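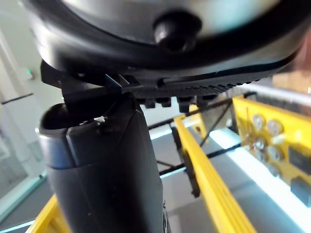

The sales pitch for Garka begins with a number, 600 demonstrations, and the claim that after that many a robot can be handed a new job before lunch. I spent two days at the shop in Brurovville where the software is being tried out, and I came away thinking the number was the least interesting thing about it. What matters is what the policy gets to see. From the wrist, the world is mostly robot: a tall black gripper finger takes up the lower left, a toothed plate runs across above it, and the yellow bars and the panel with its silver dials get whatever room is left over. A bright white strip down at the lower right washes out the surface beside it. A person glancing at that view sorts it out in a second. Garka has to learn which of those dark shapes belongs to its own hand and which it should avoid hitting.

The engineers there say it learns this for free. I asked to see the evidence and was shown a plot of training loss, a line going down. Lines like that always go down. What I wanted was a test with the lights changed, and there was one, run on a Sunday and buried in a folder with the debug logs. Success on the fixture task dropped enough that the team had reordered its to-do list. The slides had not been updated.

To be fair to Garka, the older approach has its own sad history. The shop's previous system was built on Rimier, a motion planner that wanted an exact model of everything within reach. It was slow and fussy, and it stopped dead if a bracket had been moved by the width of a fingernail. But it stopped. It put a message on the screen naming the two parts it thought would collide, and somebody could walk over with a wrench. Garka does not stop. It produces another action, 9 times a second, whether or not it has any idea what it is looking at.

So the most useful piece of software in the building may be the dullest. Thampi is a small program that sits between the policy and the arm and refuses commands that look wrong. It checks joint speeds, compares the requested path with a crude map of the fixture, and writes down each refusal. In the week before my visit it wrote down 186 of them. I read through a good part of that log over bad coffee. A few refusals were plainly overcautious. Many were for the same slow drift toward the same corner, over and over, as if the policy had picked up a bad habit from one operator.

None of this showed up in the headline success rate, which counts a run as good if the part ends up in place. A run that Thampi rescued four times counts the same as a clean one. I asked why, and was told the next release would separate them. It is planned for March.

Meanwhile the plan is to collect more data, roughly 2,000 demonstrations this time. Maybe that fixes the lighting problem. I would sooner see a tenth of that effort go into replaying the refused commands and finding out what the camera had in view each time — a job that needs one patient person and a spreadsheet. When I left, the log was still growing, and the column marked "reviewed" was blank all the way down.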